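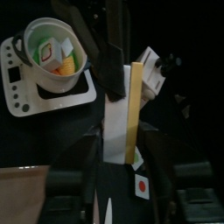 Posted by Piroska Vörös, Thursday, 9:40 pm

Toy stove and pot: how do I keep the small food pieces together, and how to clean it?

Hello everybody. My daughter is 4 and she got a play kitchen set from her cousins. It is the white stove with the black heating pad and the row of little round buttons on the side, and a white pot with a dark gray handle. The food came in a bag without any box or paper, so I do not know what was in the set at the beginning. She cooks always the same soup: the cubes, the yellow piece that looks like corn, something green like lettuce and a little orange thing.

I have two problems. First, the pieces go everywhere. We live in two rooms and I found already one cube in my boot. I tried to leave them inside the pot, but when she carries the pot to the table everything falls out again. Second, one of the white cubes has a drawing on it, a shape with red and green line. I think it is bread, my husband says it is sushi. I would like to wash all the food before November because a new baby comes to visit, but I am afraid that the drawing goes away with the water. Did somebody wash such printed pieces? I also do not know if the stove part can be wiped with a wet cloth when there are batteries in it.

Thank you in advance, and excuse my English please.

kasprzak_home
Same kind of problem in our house. What worked for us was a mesh bag with a string, the type for washing socks. All the food goes in the bag, the bag goes in the pot, and the pot stays on the stove overnight. My son learned it in maybe a week, he is only a little older than yours.

For washing, do the printed piece by itself. Lukewarm water, a drop of dish soap, your fingers and no sponge. The rough side of a sponge is what takes paint off. Try one corner of the drawing first and wait until it is dry before you do the rest. The plain pieces can stay in soapy water for 10 minutes, then rinse them well and leave them on a towel. If a piece has a little hole, squeeze or shake the water out, or it will smell later.

Please check the size also. If a baby will be on the floor, I would put the small cubes up on a shelf for that day. The pot alone is enough for a baby to play with.

Dedis
just put it all in the dishwasher, top rack, we did it many times and it was fine

Vellar
I would not do the dishwasher with the printed one. We lost the face of a toy tomato that way.

About the stove: take the batteries out first and close the little door again. Then use a cloth that you have squeezed very well, so it is only damp, and go over the white part. Around the buttons I use a dry cotton stick, the dirt sits there the most. Let it stand open until the next morning before you put the batteries back.

And with us it would be sushi too, your husband has my vote.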